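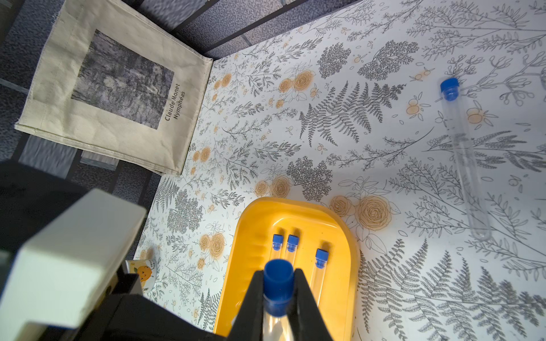
Capped tube in the Jollitgate fingers, three more in the yellow tray.

Jollitgate Two-Finger Gripper, reviewed by Nermina Bošković
March 12, 2025

I bought the Jollitgate in December to replace a Rodine gripper with a worn gear. It costs more than the Rodine and comes with angled fingers, a mounting plate and 4 spare pads. My use is light: picking up capped test tubes, moving them to a tray and wiping glassware with a cloth.

Setup took one evening. The plate holes lined up with my arm and the fingers closed evenly from the start. Grip on smooth glass is good, better than the Rodine ever managed, and the default force setting didn't crack anything.

The fault showed up in the second week. When the gripper loses its data connection while holding something, it keeps holding for 29 seconds and then opens. There is no beep and no warning in the software. The first time, a tube fell from well above the table and broke. I blamed the cable, swapped it, and lost another tube the next day.

I then ran 100 pick-and-hold cycles with empty tubes over a folded towel, pulling the data plug during each hold. It let go every time. The manual says the fingers "remain in last position" after a lost connection, so either the manual or the firmware is wrong.

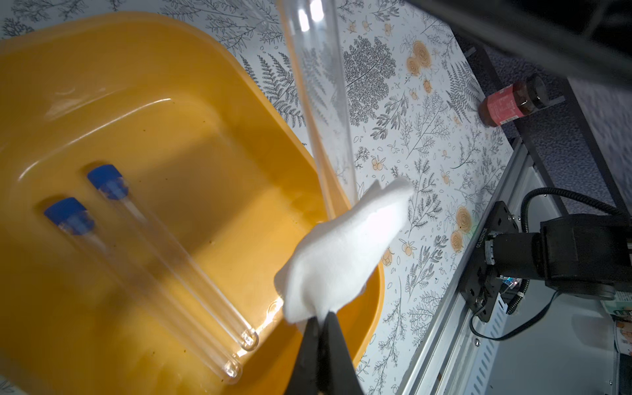 Cloth is less of a worry, and for wiping jobs I have no complaints. The pads hold folded fabric without slipping, and a dropped rag does no harm. Glass is another matter — I would not put anything in those tubes that you wouldn't want on the table or on your hands.

Poson, the shop that sold it to me, answered within a day and sent a firmware file. It stretched the delay but did not remove it. They have offered a refund or a swap for the Babić model, and I am taking the swap.

Pros: strong grip, easy mounting, spare pads in the box.
Cons: opens on a lost connection, no alarm, manual doesn't match what it does.

Two stars out of five. I'd raise that to four if the release fault gets fixed.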